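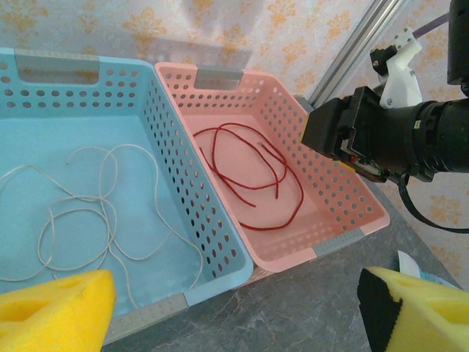 The shelves on our old unit bowed in the middle within a term, and we should like to know whether the Fatis will do the same, wrote one purchaser from Bhatia. Each shelf of the present model has a folded steel rib beneath it, running the full width. The rated load is 95 kg per shelf, spread evenly. Units supplied before October were made without the rib and carry a lower rating, which is printed on the label inside the left upright.

Fatis Store Room Shelving Unit
Supplied by Grarden

The Fatis is a free-standing shelving unit for store rooms, workrooms and back offices. It is supplied flat and is assembled without bolts. The shelves rest on clips which slot into the uprights and may be moved at any time, provided that the shelf has first been cleared.

Specification
Width: 814 mm
Shelf positions: 13
Load per shelf: 95 kg, evenly spread
Uprights and shelves: powder-coated steel
Finish: light grey or dark green
Feet: adjustable, with plastic caps
Guarantee: 2 years

Assembly
Assembly requires two people and a rubber mallet, which is not included. The lowest shelf and the top shelf must be fitted before any others. Where the floor is uneven, the feet should be adjusted with the unit empty and checked again once it has been loaded.

Every unit must be fixed to the wall with the brackets provided. Screws and plugs are not supplied, as the correct type depends on the wall. Customers in rented premises are advised to obtain the landlord's consent before drilling.

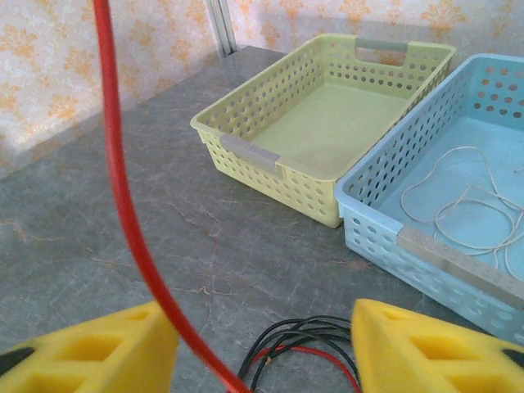

Perforated storage baskets and a red cable.

Care
Wipe with a damp cloth and dry at once. Scouring powders will mark the coating. Scratches should be touched up promptly with the paint stick sold under spare parts.

Delivery and returns
Orders are sent from our Ravdale depot and are delivered to the ground floor only. Please inspect the packaging before signing. Damaged parts will be replaced free of charge if reported within the period stated on the delivery note. Units which have been assembled cannot be returned unless faulty.

Spare parts
Shelf clips, foot caps, wall brackets and paint sticks may be ordered separately. Please quote the finish and the label number.

Page last revised: Feb 23, 2025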